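The Big Puffy Put-Away
Every spring the winter bedding and the winter coats land on the bed, and every spring I think it'll take 10 minutes

I have a theory that you can tell how small a home is by how much of its life takes place on the bed. Mine gets used as a desk, a gift-wrapping station, a place to sulk and, for one long afternoon every April, a sorting table for everything in the apartment that has stuffing in it.

And so much of it has stuffing in it! Comforters, quilted throws, puffer coats, the vest I bought in Jisurville when the heat went out at the motel, a pair of padded slippers I refuse to discuss. When I finally pulled the lot out of the closet this year I had seventeen separate puffy things, and a closet shelf that would take maybe half of them if I leaned on the door.

The trouble with anything quilted is that it doesn't want to be flat. You grab a corner and lift, and the middle slumps somewhere else. You smooth the middle and a corner flips under. A bedsheet will at least pretend to cooperate (until you get to the fitted one). Quilting just sits there being full of air, and the more you pat it the more pleased with itself it looks.
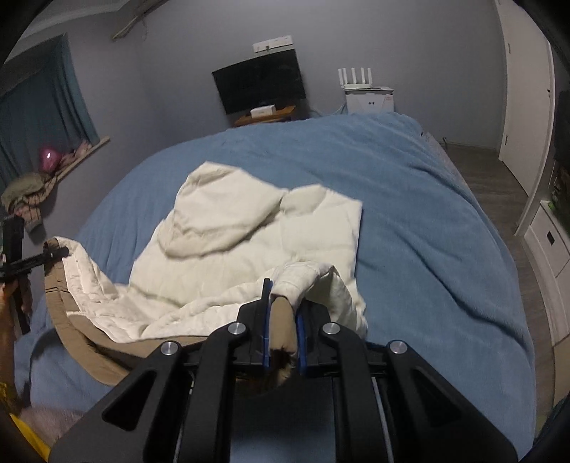
So I've stopped patting. What works for me is finding an edge first, any edge, and getting a good pinch of it before I do anything else. Trim helps a lot. If a piece has a border in a different color, you can see at a glance whether you've got the outside or the underside, and you don't end up ten folds in with a twist buried in the center. I used to think contrast trim was just a designer showing off. Now I check for it before I look at the price.

Then I pull that edge straight toward me, all the way to the side of the mattress, and let the rest follow. I don't try to shake it out from the middle of the bed anymore. I have short arms and a low ceiling light, and we've had incidents.

Coats get their own routine. Zip them up, front side down, sleeves laid across the back, hood folded in last. A woman behind the counter at Samuel, the dry cleaner on my corner, showed me that one years ago while I was waiting on a skirt, and I've never improved on it. Before I learned it I folded the hood first and the sleeves kept popping out from underneath like they were trying to get my attention. Turn the cuffs right side out before you start, too. A cuff that goes into the bag twisted comes out twisted in November, with a crease in it you could mail a letter in.

About those bags. I've been through a lot of them, and the ones I've settled on are the Musoder zip cubes, the big soft kind with handles. They hold two coats or one comforter, and they stack. I know people swear by the vacuum kind. I tried them and my oldest comforter came out so flat and sad that it took nearly 7 days draped over a chair to look like itself again. I also bought a set of the Reveo hard bins, which are lovely, and which do not fit under my bed. They hold wrapping paper now.

Labels I do in pencil on masking tape. Fancy tags fall off, and I can't read my own handwriting in marker. I write what it is and the color, and that's all. "Cream, quilted." "Green vest." My system used to be much more ambitious, with a spreadsheet, and I think I opened it once.
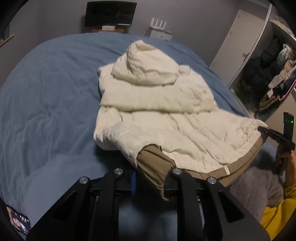 Cream quilting and a bit of tan against all that blue.

Color matters more than I expected, by the way. I keep plain blue on the bed while I'm sorting, and pale things show up beautifully on it — every stray thread, every smudge near a hem. On my old white cover I packed away a cream throw with a coffee ring on it the size of a saucer and didn't find out until the first cold night. Whatever you've got that's dark or bright and washable, put it down first.

I do check the care labels while everything is spread out, which slows me down, and I wash anything doubtful before it goes in a cube. Down needs to be bone dry all the way through. I give mine an extra turn in the dryer on low with a couple of clean tennis balls, and the downstairs neighbor has been very kind about the noise.

This year's session ran from lunch until it was too dark to see the stitching. Two coats went to the donation bin, one throw went to the dog, and the padded slippers went back under the bed where I can still reach them, in case April changes its mind.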